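Verel Countertop Glass Rack
Section 4: Loading, Care and Storage

Read Section 3 (Assembly) before you start. The center rod must be fully threaded into the base before any glass is hung on the rack.

4.1 Choosing a spot

1. Set the rack on a flat, level surface. A table or counter is fine. Do not use it on a stove, in a sink or on a folded towel.

2. Leave enough open space on every side to bring a glass in from the outside of the ring. Cups and glasses waiting to be loaded can stand next to the base.

3. Press down lightly on the top of the rod. If the base rocks, turn the rack a little and try again. If it still rocks, check the pad under the base for grit.

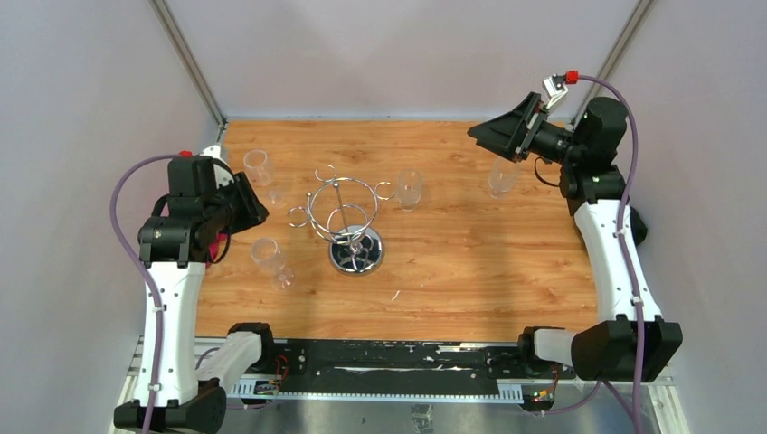
Fig. 4-1. Rack in position, with clear plastic cups standing upright on the table.

NOTE: The base is polished and shows fingerprints. Lift the rack by the rod.

4.2 Hanging stemmed glasses

The loops are made for glasses with a foot and a stem. The bowl hangs down and the foot stays above the wire.

1. Empty the glass and wipe the stem. A greasy stem slides on the wire.

2. Hold the glass by the foot or the lower part of the stem, and turn it on its side.

3. Bring the stem up to the opening of the loop. Keep the bowl clear of the rod and of any glass already hanging.

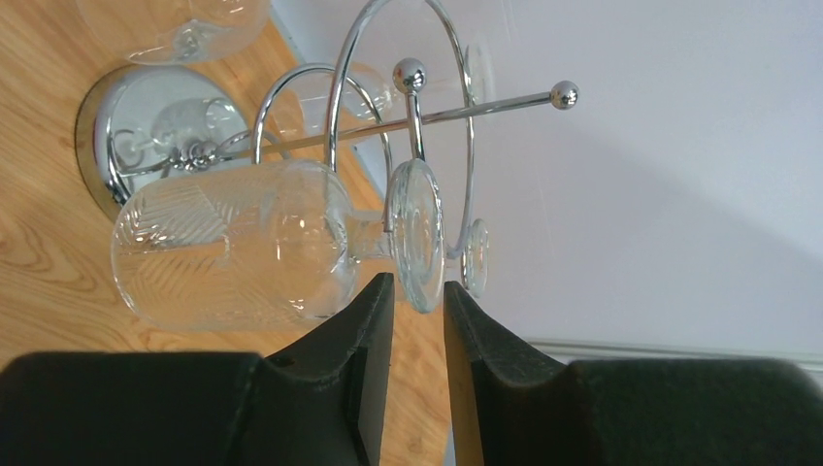 4. Turn the glass so that the bowl points down, then slide the stem into the loop until it stops.

5. Lower the glass until the underside of the foot rests on the wire. Let go only when you feel the wire take the weight.

6. Hang the next glass on the opposite side of the ring. Keep working across the rack in this way. To unload, go in the reverse order.

CAUTION: Do not hang any glass heavier than 400 grams. Thick-footed goblets can exceed this, so weigh one first if you are not sure.

CAUTION: Do not force a stem into a loop. If it will not slide in with light pressure, the stem is too thick for this rack. Do not bend the wire to make room.

4.3 Cups and tumblers without stems

Cups with no stem cannot be hung by the foot. Dry them separately, upside down on a cloth or on the Prunska drip tray (part 2923, sold separately).

Pick up ribbed glass cups around the body, with a dry hand or cloth. Check the rim and the base for chips before putting them away.
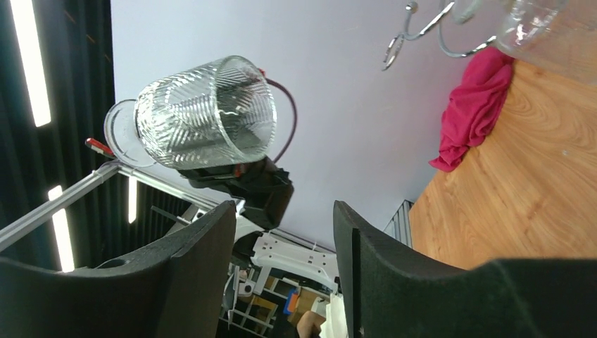 Plastic cups weigh very little and tip over easily, so dry them away from the edge of the counter. Do not stack them until they are dry inside, or they will stick together.

4.4 Cleaning the rack

1. Take all glasses off the rack.

2. Wipe the rod, ring and loops with a soft damp cloth and a drop of dish soap.

3. Wipe again with clean water and dry right away. Water left on the base leaves spots.

Do not use steel wool, scouring powder or bleach. Do not put the rack in the dishwasher.

4.5 Storage

Unscrew the rod and wrap the base in a cloth. Keep the 2 spare pads in the bag with the hex key.

Replacement pads: Clulbridge Housewares, Parts Desk, attn. Jabari Muriithi.

Section 4 revised Sep 26, 2023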